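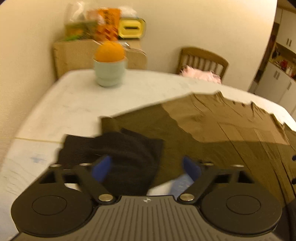
3.2 Folding surface and garment condition

The household sessions were held at the table where the residents normally eat. We did not supply a standard folding board, as earlier work with the Drimska protocol had shown that participants alter their fold sequence when given an unfamiliar surface. Tables were left as found, and small items already standing on them were moved only if the participant chose to move them.

Each session used garments from the participant's own laundry, sorted into woven, fine knit and coarse knit following Khurana. Of the 636 folds retained for analysis, 150 involved a fine or coarse knit. Small pieces such as socks and gloves were logged separately, even when they lay on top of a larger item, and are excluded from the totals in Table 2.

Knits differ from woven cloth in two respects that matter for the edge measure. First, the free edge tends to curl, so that the outermost visible line is a roll of fabric and the true hem lies underneath. Second, a ribbed texture makes the cloth stretch more across the ribs than along them, and an edge drawn toward the middle of the table may lengthen before the body of the garment moves. Figure 4 shows a brown knit with a rounded, rolled edge of this type on a round white tabletop. The position of such an edge was recorded at the crest of the roll.

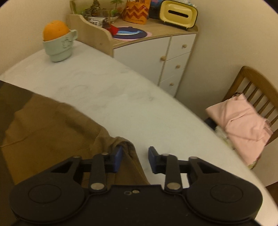 Figure 4. Brown knit with fine ribbed texture and a rolled edge, lying on a round tabletop. A cup holding an orange stands farther back.

Round tables presented a further difficulty. On a rectangular table most participants squared the garment to the near side before the first fold, and this side served as the reference line. On a round table there is no such line, and the garment was often laid at an angle or allowed to hang over the rim. For these sessions we took the longest straight fold as the reference and measured the remaining folds against it. Usha Thevar recoded 50 folds by this rule without access to the first set of codes. Disagreements were confined to 12 folds, all in coarse knits, and were settled by discussion.

Surface creases were scored on the Gesta scale after the final fold. Creases present before the first fold were noted but not scored. We made no attempt to correct for the finish of the tabletop, although a smooth surface probably lets a light knit slide when one edge is pulled. The Kenon procedure deals with sliding by weighting the far corners, and this was judged unsuitable for garments in daily use.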